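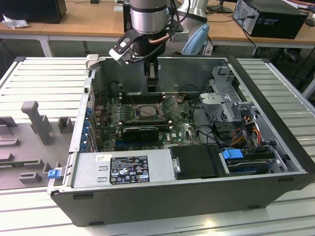 Workshop tips: removing the processor from an old desktop

The Restard workshop advises that a desktop computer be switched off at the wall and left unplugged before the cover is removed. The case should be laid on its side on a firm, level surface. Photograph the cables before any are disconnected.
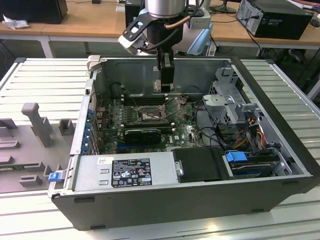 Loose cables should be moved clear of the board – never pulled by the wire. Screws are best kept in a lidded tub marked with the name of the part.

The processor should be held by its edges only, and the socket beneath it must not be touched, as the contacts bend easily. Old thermal paste usually stays behind on the metal lid, as the dull grey film on this one shows. It may be removed with a lint-free cloth and a little isopropyl alcohol, wiping from the edge inwards.
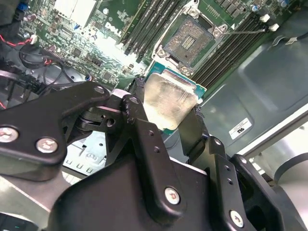

Processors awaiting reuse should be stored singly in a rigid tray or an anti-static bag. The silver lid carries its smear of paste right across, and a part in that state should be cleaned before it is put away.
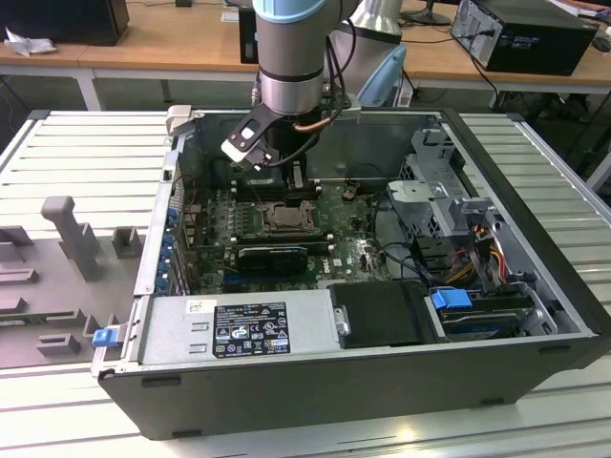
An empty socket should be covered if the work is to stop overnight. Dust may be cleared with short bursts of air, with the can held upright.

Comments (2)

Adjoa Tsikata: Would a coffee filter do for the wiping?

Recep Aksoy: I use them, Adjoa. No fluff so far.

Search this site Go

Contact Restard, Fanirholm | © Restard | Back to top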